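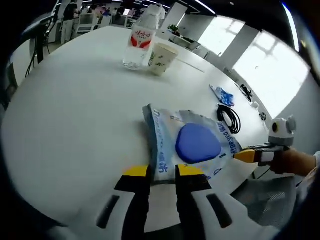
A shared table in an open office, mid-session, with a flat pack, a bottle, a paper cup and a coiled cable on it.

The case against the shared table

By Evie Crabtree

Wed 17 January

Most office furniture is specified for a single task. A desk holds one person's work, a cabinet holds files, a kitchen counter holds food. The large shared table is the exception. It is bought as a meeting surface and then absorbs every function the floor plan left out. After nine years of fitting out offices I have come to think it should be either managed or removed.

The table in the photograph is a good specimen: white, large, with a rounded edge and plenty of daylight. There is a water bottle toward the back, a paper cup next to it, a small crumpled wrapper, and two black cables lying on the surface. None of these objects is a problem alone. The cup and the cables need different tables, or at least different zones of the same one.

Last June I surveyed the shared tables at Hollis, a design office with 32 staff on one floor. I recorded 144 items left on four tables at the end of the working day. I sorted them by a single test: did the item have an assigned place elsewhere in the building? Most did not. Cups had the kitchen. Cables, adapters, wipes, tape, spare pens and half-used notepads had nowhere, so they lived on the tables and moved a few inches each day when somebody needed the space.

The usual response is a clear-desk policy. Hollis had one, drafted by Colin Nuttall, who ran the office at the time, and it was a sensible page and a half. It required all shared surfaces to be clear by six. It did not say where a coiled cable should go. Staff complied by carrying things to the nearest windowsill, and in the morning they carried them back.

I would write the rule the other way around. Start with the items that recur and give each a fixed location within ten feet of the table. Cables go on hooks under the top or in a shallow tray. Wipes go in a wall holder at standing height. A small bin goes at the table's end, on the side people leave from. A wrapper stays on a table if the nearest bin is across the room, and no notice on the wall will change that distance.

Drinks deserve separate treatment. Shirley Holroyd, who manages a floor at Clitura, bans open cups from any table with powered equipment on it. I used to think this excessive. Her reasoning is that a capped bottle and a paper cup carry different risks and that people will accept a narrow rule where they ignore a broad one. I now specify a side shelf for cups, set slightly lower than the table, and leave bottles alone.

The color of the top also matters more than buyers allow. White shows every ring and crumb, and facilities managers tend to ask for gray or oak to hide them. I advise against it. A surface that hides dirt gets wiped less often, and a shared surface needs wiping between users. Glare is the better objection to white, particularly beside a large window, and a blind deals with that.

Tia Lockwood, a former colleague, argues that all this is overdesign and that a cluttered table is evidence of people working. She has a point about inspection culture. An office where a wrapper on a table prompts an email has larger troubles than storage. But her argument assumes the clutter belongs to whoever is sitting there. On a shared table it mostly belongs to the previous group, and the next one spends the start of its meeting pushing it aside.

The hooks, tray, shelf and bin cost less than one decent chair. They should be in the furniture order from the beginning, on the same line as the table.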